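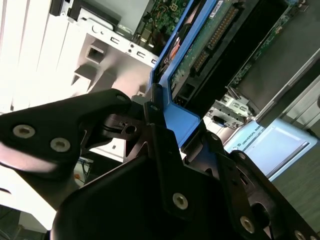 *Blue plastic around a green board, chassis open behind it.*

Color on a plastic part is the cheapest documentation a computer maker can ship, and I think most makers still use too little of it. A blue handle against gray sheet metal marks a place for the hand. No manual has to be open on the bench.

I spent part of June at the Orley refurbishing shop, where 718 machines were waiting for inspection. The service guide for the most common model ran to 20 pages, of which 2 covered opening the case and releasing the boards. The rest was part numbers and warnings.
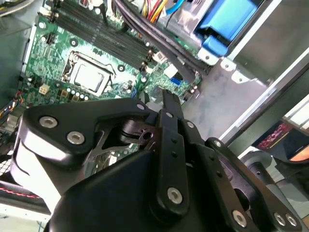

The motherboard area is where the argument gets harder. Cable routing is rarely color coded in any consistent way, and a bundle that crosses the board hides whatever is under it. I would accept a slightly larger case in exchange for a fixed cable channel. Furwood tried this on one desktop line and dropped it after a single revision — a mistake, in my view.

The usual objection is cost. Colored resin means a separate molding run, and the buyer never sees the part. But the technician sees it on every repair, and labor is the larger bill over 8 years of service.

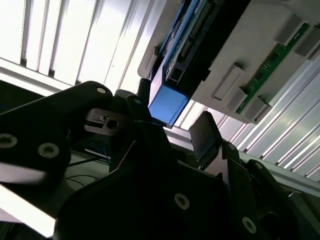 A color rule also has to be kept strictly. If blue means "hold here," then blue trim used for looks weakens every blue handle in the machine. Sepúlveda's older towers got this right: one accent color, used only on parts meant to be touched. I would make that a purchasing requirement and reject any case that fails it.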